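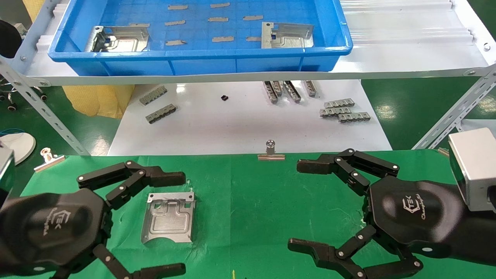 A green work mat covering the front of a table

Work mat

A work mat is a flat covering laid over a table, bench or desk to protect the surface beneath it and to give the person working there a steadier, kinder place to put things down. The term takes in a very large family of household and workshop goods, from the felt square a watch mender spreads out before opening a case to the heavy rubber sheet on a garage bench, and people who use one every day tend to call it simply "the mat" and think no more of it. Mats meant for cutting, for soldering, for sewing and for messy crafts are often sold under their own names, but they share a history and a good many habits of use.

Origins

Covering a table before working on it is a very old practice, and it would be hard to point to any one place where it began. Leather, wool and canvas were all at hand in the homes and shops of people who sewed, carved or mended for a living, and a worn hide or a folded blanket did the job well enough. Bookbinders liked a smooth leather, which let them slide a board around without scuffing it. Jewelers liked leather too, though they more often hung it under the bench as an apron, so that filings of gold and silver dropped into it and could be gathered up at the end of the day.

Cloth had its own followers. Thick green wool, of the sort called baize, was used on card tables and writing desks as well as in workrooms, and some of the fondness for green mats may well be a leftover from those days. It is a restful color to look at for hours on end, or so a great many people who sit at benches will tell you, and both light and dark parts show up nicely against it.

Rubber and plastics changed the picture a good deal. They could be wiped clean, they gripped the table, and they could be made in sheets of nearly any size, with a grid printed on top if the buyer wanted one.

Materials

Leather is still used in fine hand trades. It ages slowly, softens with handling and can be turned over when one side is worn, though it stains easily and does not care for water.

Felt and wool are quiet and gentle, and small round things do not roll far on them. They also hold on to lint, pins and crumbs with great determination, so a brush is usually kept close by.

Rubber is valued for its grip and its weight. Natural rubber has a smell that some people enjoy and others never get used to, and it can mark a pale tabletop if it is left in one place for a long time.

Vinyl is found in many cutting mats, often in layers, with a softer surface over a firmer middle. The blade goes into the soft layer, which closes up again afterward - not perfectly, but well enough that the next cut doesn't wander into the last one.

Silicone stands up to heat and is popular with people who work with hot glue, resin or a soldering iron. Many silicone mats have shallow trays molded along one side for screws.

Size and placement

There is no single standard size. A mat for hobby use is commonly small enough to put away in a drawer, while a shop mat may run the full length of the bench. The writer Khôi Lã, whose handbook The Patient Bench is much loved by home repairers, suggests cutting a sheet of newspaper to the shape you have in mind and living with it for a week before buying anything, as most people find they wanted it a little wider and a little less deep than they had thought. The same book gives a whole chapter to the front edge of the mat, where the wrists rest, and recommends letting it come flush with the table and no farther.

A mat that slides can be helped with a damp cloth wiped across the underside, or with small dots of tacky putty at the corners. Taping it down is generally discouraged, partly for the sake of the table and partly for the sake of the mat, which likes to be lifted and aired now and again.

Care

Most mats are cleaned with lukewarm water and a little dish soap, then dried flat. Cutting mats made of vinyl should be kept away from radiators, hot mugs and the back seats of cars in summer, as they warp easily and seldom lie quite flat again. Rolling is fine for silicone and thin rubber and unkind to nearly everything else.

Glue is best left to harden and then peeled, and wax can be chilled with a bag of ice and lifted off with a plastic card. Loose fibers in the cuts of an old mat come out with a soft eraser, rubbed along the cut and then across it.

A mat that has grown too scarred for fine work often carries on for years under a plant pot, in a tool drawer or by the back door beneath the boots, and plenty of owners would not dream of throwing one out.

See also

Baize
Bench apron
Blotter
Cutting board
Desk pad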